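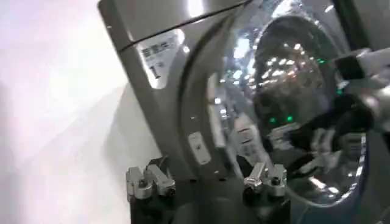 **Estado:** publicado el 30 de mayo de 2023. Sin mantenimiento garantizado.

# Reseñas de lavanderías de autoservicio: ficha de datos

Corpus de reseñas en español sobre locales de autoservicio, recogidas en el portal Hostura y etiquetadas a mano. Lo pidió Trevar para probar un clasificador de quejas. Quien espere medir con esto la calidad de un local debería leer primero la sección de límites.

## Contenido

| Archivo | Qué trae |
|---|---|
| `resenas.csv` | 200 reseñas, una por fila |
| `locales.csv` | 18 locales, con barrio y horario |
| `etiquetas.md` | 13 categorías de queja |

Codificación UTF-8, separador punto y coma. Las fechas van solo con mes y año - el portal no da más, y cuando lo da no me fío.

## Etiquetado

Las categorías vienen de la guía Oravec, que se pensó para hoteles y se nota. «Ropa olvidada» y «objeto perdido» se pisan todo el tiempo; en la práctica, cada cual marcó lo que quiso.

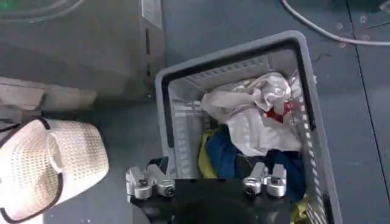
*Cesto gris de plástico con algo blanco arrugado dentro.*

La concordancia entre anotadores salió alta, y eso me convence poco: trabajaron en la misma mesa y comentaban los casos dudosos antes de marcarlos. Pondría esa cifra en cuarentena. Por eso no la publico.

## Límites

- Las estrellas no sirven. Hay textos furiosos con cinco y elogios con una.
- Ocho locales concentran casi todas las reseñas. El resto está de relleno.
- Sospecho que parte de los elogios los escribieron los dueños. No puedo probarlo, así que siguen ahí.
- En noviembre hay un pico de quejas por precio. Hiva lo atribuye en su informe al coste de la luz - puede ser, pero con estos datos no se sostiene. 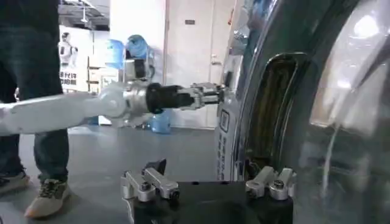

Tampoco hay reseñas de quien quedó conforme y se fue a su casa sin escribir nada. Cualquier porcentaje de «clientes satisfechos» sacado de aquí es un invento, por muchos decimales que lleve.

## Uso

```
python cargar.py --entrada resenas.csv --sin-estrellas
```

La opción `--sin-estrellas` debería venir activada por defecto. Pendiente.

## Licencia

CC BY 4.0 para las etiquetas. Los textos siguen siendo de sus autores; consulten las condiciones del portal antes de redistribuirlos.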